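# Relleo, méthode d'apprentissage bimanuel en simulation : notre avis

Relleo est une méthode d'imitation pour deux bras, publiée avec son code et un jeu de 485 démonstrations simulées. L'idée tient en peu de mots : la politique prédit d'abord quel bras doit agir, puis la trajectoire de ce bras. Eustaquio Trujillo l'a installée chez nous en juin, sur une machine équipée de 2 cartes graphiques.

L'installation prend 45 minutes, dont une bonne part pour les textures. La documentation est correcte pour l'entraînement, insuffisante pour l'évaluation. Il faut lire le code pour comprendre comment un essai est compté comme réussi. 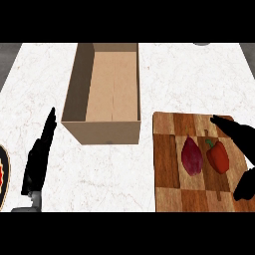

*Dernière modification de la page : juin, 16 h 45*

La tâche de rangement est celle que nous avons le plus utilisée. Le poivron rouge et son voisin violet sont sur la planche à découper, le carton est ouvert et vide, et la pince droite se trouve du côté du poivron. Le choix du bras est donc assez simple dans cette configuration - il l'est moins quand on déplace la planche vers le centre du plan de travail.

Avec les réglages d'origine, nous obtenons 75 % de réussite sur le poivron. Sans le module de choix du bras, le taux tombe à 45 %. L'écart est net, mais Everaldo Amaral fait remarquer que la version sans module a été entraînée avec les mêmes hyperparamètres, ce qui la désavantage peut-être.

Points faibles : les reprises après une saisie manquée sont lentes, et le rendu du marbre alourdit chaque épisode. Nous n'avons rien testé sur robot réel.

Comparée à Wilta, que nous utilisions avant, Relleo demande plus de mémoire et moins de réglages. Nous la gardons pour les tâches à deux bras. Pour un seul bras, Wilta suffit.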